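To: Lodmont Walkers and Wheelers list
Subject: Re: [lodmont-ww] Paving for the Uda path, samples and moaning

> I've been through the Prondetti brochure twice and I still can't see
> what we would be objecting to. The squares are handsome. My mother had
> a kitchen floor like that and it lasted her whole married life. The
> smooth surface is for bikes and strollers, the tiles are for people on
> foot, and everyone can see which is which. Do we really want to spend
> another winter arguing about color?
>
> Also, does anyone have the minutes from last time? Mine stop at item 3.

Minutes first. Mine stop at item 3 as well, so I suspect the meeting did too.

I have no quarrel with your mother's kitchen floor. I assume, though, that it was a kitchen wide and had a wall at each end to stop her. The stretch of the Uda path we're being asked about is 200 yards long, it slopes toward the creek, and it gets rained on from October until people stop mentioning it. I'd like to know what the stuff is like under a bicycle tire in December before I fall in love with the pattern.

The brochure has 11 photographs and the sun is out in every one of them. There is a woman with a parasol. I wrote to Prondetti asking for the slip figures and got back a second copy of the brochure, by which I mean the same brochure with a nicer envelope. Eyvindsson, who quoted for the plain gray slabs, sent four pages of test results and no parasol, and I have now read all four, which I would not recommend on a full stomach. Their slabs are dull. They are the color of a filing cabinet. They also come with a rough finish, and you can buy replacements one at a time when a truck backs over the corner by the pump house, as a truck will.

On color, then, and I promise to be brief. My trouble with the two-tone squares is that they look wonderful at your feet and a good deal less so from farther off.
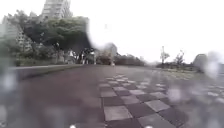 Checkered paving has to be judged at walking height and in weather, so please look at it that way before you vote. Up close the dark and pale squares are as crisp as you could ask for. Farther along they squeeze down into thin stripes, and then the whole business goes flat gray, so we would be paying for a chessboard and mostly looking at the Eyvindsson slab anyway. The reddish-brown strip on the left holds its own better, I'll admit, though it has a shine on it in the rain that I would want explained to me by somebody holding a test certificate. I do like the low curb along the planting. If we steal one thing, let's steal that.

The price difference is 174 dollars a yard by my arithmetic, which has been wrong before and was wrong in our favor only once. Please check it. The quotes are both in the shared folder, under "Uda final", next to "Uda final 2" and "Uda final use this one". Use the second one.

I can bring the sample tiles and a watering can to the pump house at 9 in the morning, any day that suits. Wear your usual shoes.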